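Carpets and Cloth: Soft Stuff Under Your Nose
By Shamim Satti

Have you ever lain on a carpet and looked at it really, really closely? Try it! A carpet is a forest of tiny threads called the pile. Some carpets have loops, and some have loops snipped open to make little tufts – those are the ones that tickle.

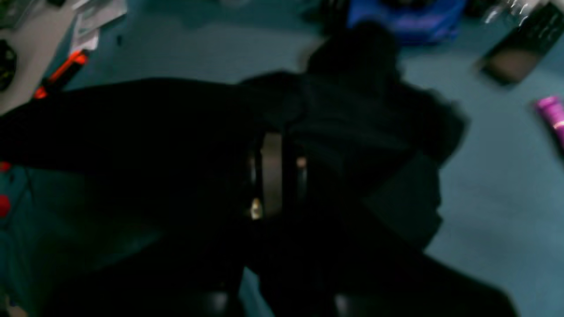

A teal-blue carpet.

All those threads trap air, and trapped air helps to keep your toes warm. They soften noise too. Drop a pencil on a hard floor, then on a carpet, and listen to the difference!

Cloth can be just as clever. Crumple up a jumper and it makes hills, valleys and deep dark caves. Black cloth soaks up most of the light that lands on it, so only the tops of the folds show up well.
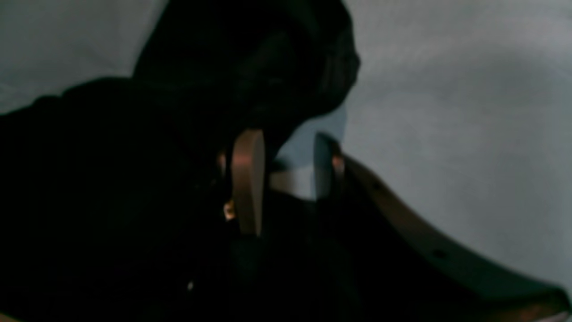
Inby, Issue 16, page 2

Want to be a fold explorer? Scrunch up a dark towel on a pale table and shine a torch from one side. Now move the torch slowly – the ridges seem to creep about! Draw the best shape you find and give it a name. Mine is Mount Brudesum.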